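About Zunley Language School

Welcome, and thank you for stopping by! We are a small, independent language school that teaches English to adults who have recently moved here, and also teaches a handful of other languages to people who grew up speaking English and wish they could speak something else as well. We have been doing this long enough that some of our first students now send us their grown children, and we still get a little sentimental every time it happens.

Zunley began as an evening conversation group in a borrowed room above a hardware store on Stekley Street. There was one table, a box of old magazines, and a coffee maker that tripped the breaker if you ran it together with the heater. People came after work, often still in their uniforms, and talked about whatever had happened to them that day - a letter from the landlord they couldn't make sense of, a parent-teacher meeting, a bus driver who had been kind. We wrote down the words that came up and went over them again the next time. Strange as it may sound, that is still more or less how we teach.

These days we have proper classrooms in the Tichý Building, just across from the park, and a shared kitchen at the end of the hall where people tend to drift before class and stay much too long afterward. Plenty of friendships have started there, and at least one marriage that we know of.

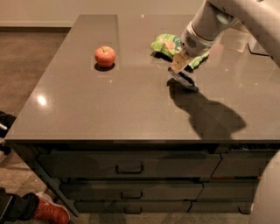 How We Teach

We believe people learn a language when they have something they really want to say in it. So we keep the drills short and the conversations long. A typical beginner class opens with ten minutes of listening, moves on to a situation from ordinary life (returning a pair of shoes, calling in sick, asking the pharmacist a question you'd rather ask quietly), and then everybody has a go at it in pairs while the teacher walks around and helps. We do teach grammar, and some of us are terribly fond of it, but we bring it in when you need it, and we promise never to make anyone stand up and recite verbs.

Every class is kept to twelve students or fewer. Before you join we sit down with you for half an hour, have a chat, and ask you to write a few lines about yourself, so that we can find the right group for you. If the group turns out to be too easy or too hard, you can move in the first two weeks at no charge, and please don't feel shy about asking. It happens all the time, and we would so much rather move you than have you sit there bored or lost.

Beginners start with the small things within reach. Colors, numbers, clothes, what you like for breakfast, what your grandmother used to cook. Food is usually where even the quietest group wakes up, and we have lost whole evenings to a discussion of the correct way to make soup.
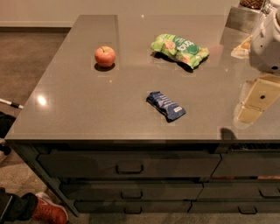
Apple, bag, counter: everyday words come first.

Once you have those everyday words, the rest comes more quickly than you might expect. Our intermediate groups read short news stories, write emails, and practice for job interviews. The advanced groups more or less choose their own subjects, and last year one of them spent most of the spring on local history and ended up writing a very nice walking guide to the old mill district.

Our Courses

- English for Newcomers, three levels, mornings and evenings
- English for Work, with separate groups for health care and building trades
- Citizenship interview preparation
- Spanish, Czech and Portuguese for beginners and improvers
- Saturday-style family sessions during school vacations, where parents and children learn side by side

The main program starts in September, and we open new beginner groups in January 2020 as well. A full course is $300, books included, and it can be paid in 3 parts if that makes things easier. We keep a number of reduced-price places in every group for students who need them, and you only have to mention it at your first meeting.

The Hurkemach Library

We are very proud of our lending library, which takes its name from Hurkemach, the little village where our first donated books came from, packed into the back of a station wagon under somebody's skis.
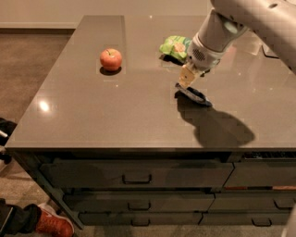 It has grown a good deal, and at the last inventory we had 1,293 titles on the shelves, from picture books and easy readers to fat detective novels that have clearly been read in the bathtub. Any student may borrow up to four at a time, and so may former students, for as long as they like to keep coming by. We also take donations, especially large-print books, bilingual dictionaries, and cookbooks in any language at all.

Come and See Us

If you're not sure whether a class is for you, come and sit in on one. There's no charge and you don't have to say a word unless you feel like it, although most visitors do in the end. Our front desk is open from nine in the morning until the last evening class lets out, and there is usually a pot of coffee going. Bring a friend, bring your questions, and bring that confusing letter from the landlord too if you have one. We'll read it together.

Contact Us | Zunley Language School, Tichý Building, Stekley Street | © Zunley Language School. All rights reserved. | Back to top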